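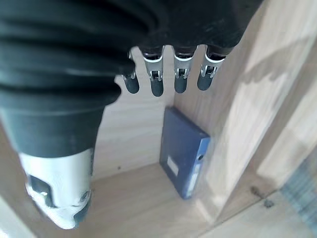 Horport Caravan and Motorhome Club – Tips for Members

Before a long drive north

Check the exhaust clamps one evening before you leave, when the engine is cold. Push each one by hand. If it moves, tighten it with a spanner, and look at it again after the first 100 miles.

Rubber hangers become hard with age. Keep two spare ones in the door pocket, together with old gloves and a short piece of wire. The shop in Gosley sells them, but it closes at 16.00 in February.

For food on the road I cook 400 g of rice the night before and cool it quickly on a wide tray – then into the fridge, and next day into the cool box. Add 100 g of peas when you heat it.

Wet shoes dry well with newspaper inside. Change the paper before you sleep, and do not put them against the heater, the glue will suffer.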